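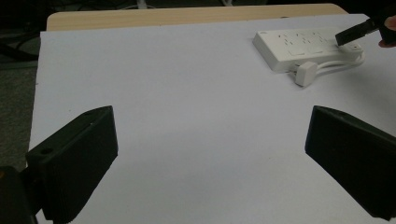

Évan Collet thinks that most people buy the extension board last and regret it first. They choose the desk, the lamp, the chair, and then they take whatever strip is hanging near the cash register, and after one week there is a cable across the floor and a black adapter that covers two holes.

By Évan Collet and the home pages desk
December

I did exactly this when I moved to my present apartment. The desk was from Leno, a plain one, and I was proud of it for one evening. Then I had to connect the lamp, the laptop, the phone, the speaker and the small heater for my feet, and I understood that the wall behind me had one outlet and it was behind the bookshelf.

So this article is for those who spend the dark months working at a table and want to put their wires in order before the new year. It is a job for one afternoon.

Begin with the table. Clear it, and cover it with a big sheet of white paper if you have one. On white paper the small pieces do not disappear, and you can write next to each plug what it belongs to. Bring every cable you own, also the ones from the drawer. At my home the drawer gave two chargers for telephones I have not had since my student years.

Put the power strip on the paper too and try the plugs in it while everything is unplugged from the wall. A small plug with a box-shaped head is usually polite and stays in its place. The big black ones are the difficult guests. Move them to the end of the strip, where they can hang over the side, and keep the middle for the thin ones. When you have found an order that works, draw it on the paper. You will forget it later under the desk, on your knees, with a flashlight in your teeth.

Separate switches are worth the extra money, in my opinion. I have a Rimus strip with a row of them, and I turn off the speaker and the printer each night without touching the laptop. A neighbor of mine prefers the Grumero, which has one big switch for all, and she says she would never remember which small one is for what. I put a dot of nail polish on mine. Red is the lamp.

Then the length. My cable is 90 inches and this is enough to go down the leg of the desk, along the wall and up to the outlet with a little left over. Do not roll what is left into a tight ring. A loose loop is better for the wire, and it lets you move the desk when you vacuum.

About the heater I must be serious. Mine is a small one, 700 watts, and still it goes directly into the wall. Read the label under your strip, compare it with what you want to connect, and never plug one strip into another. If the plastic feels warm after an hour, unplug it and buy a new one.

For holding the cables I tried the Negash clips, which have glue on the back. They stay well on painted metal and fall from my wall every spring — maybe it is the paint. Strips of old fabric, tied in a bow, do the same work and cost nothing. Under the desk I fixed the board with two screws, with the sockets facing me, so I can reach the switches from the chair.

Keep the paper afterward. Mine is folded in the drawer, where the old chargers used to be.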